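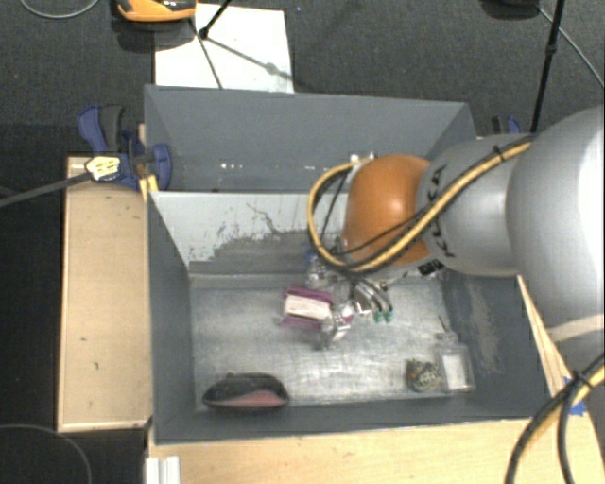 Setting up a bin-to-bin picking cell in a shared workshop

These are the steps we use at the Skullham workshop to get an arm picking mixed items out of one bin and dropping them in another. They assume the arm is already bolted down and you can jog it from the pendant.

1. Fix the bins

Put the two bins end to end, with the short walls touching, and clamp them to the work surface. A bin that shifts half an inch will ruin your calibration. Push down hard on each corner. If anything rocks, shim it and tighten again.

2. Route the cables

Run the gripper power and signal lines along the top of the arm and tie them at each segment. Leave a wide loop at the wrist. Turn the last joint through its full range by hand-jogging at 5 percent speed and watch the loop the whole way. It should never go tight or drop below the fingers.

3. Teach the corners

Touch a pointer to the four inside corners of the front bin and save each one. Do the same for the rear bin. We keep ours in a file called Andano, which also holds the drop height. Set the floor limit a little above the true floor. Scraped bins and bent fingertips mostly come from skipping this.

4. Pick the test items

Use things with different shapes: a soft package, a pouch, something small and round, a clear bottle. Clear plastic is hard for most depth cameras, so add it last.

5. Run slow, then longer

Start with 100 picks at low speed and one hand near the stop button. Write down every miss and what the item was. Our first long run with the Koval grasp planner was 1288 attempts, and the first 552 were done before we fixed a loose clamp, so we threw those out and started the count over.

6. Before you leave

Park the arm clear of both bins, open the gripper and switch off at the wall. Check the clamps again the next morning.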